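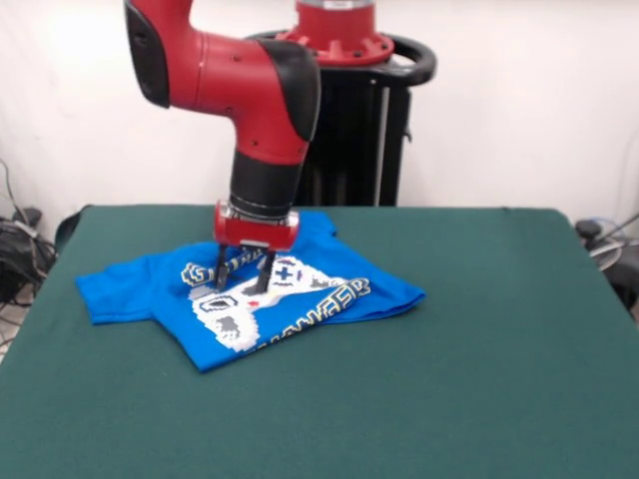
Folding a printed T-shirt

Folding a printed T-shirt is the everyday household task of reducing a short-sleeved shirt with a picture on its front to a neat shape for a drawer, shelf or suitcase. It is much the same as folding a plain one, though most people who are fond of a particular shirt will take a little more trouble over where the creases fall.

Preparation

The shirt is laid on a flat surface with the collar away from the folder and the sleeves drawn out to either side. A table covered with a cloth is kinder to the fabric than bare wood, and it stops the shirt sliding about. Wrinkles are smoothed from the middle outwards with the palm of the hand (a slow job on thin cotton, but a rather soothing one).

The print

Large designs, such as the blocky pixel lettering and game controllers found on shirts for players of video games, can feel stiffer than the cloth around them. A sharp crease pressed into such a print and left for months may be slow to drop out, and so a loose fold is generally preferred.

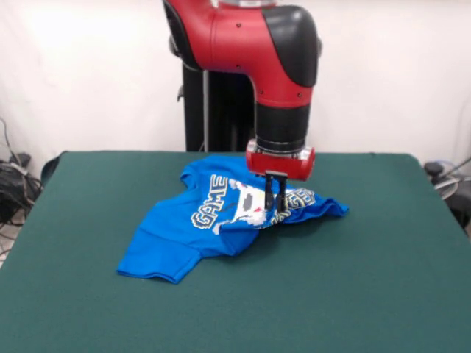
Lettering that runs right across the chest is the most awkward to deal with, as nearly any fold will pass through a word somewhere. The Ellberg fold, named after the town where it was taught in evening classes, turns both sides to the back first and leaves the middle of the design showing, which makes the shirt easy to find again. The Zovthorpe fold is plainer, with 3 folds in all, and suits deep drawers.

Storage

Folded shirts may be stacked or stood on end in a row. A stack of 6 or 7 is comfortable to lift from, while taller ones tend to lean and come undone whenever somebody wants the shirt at the bottom.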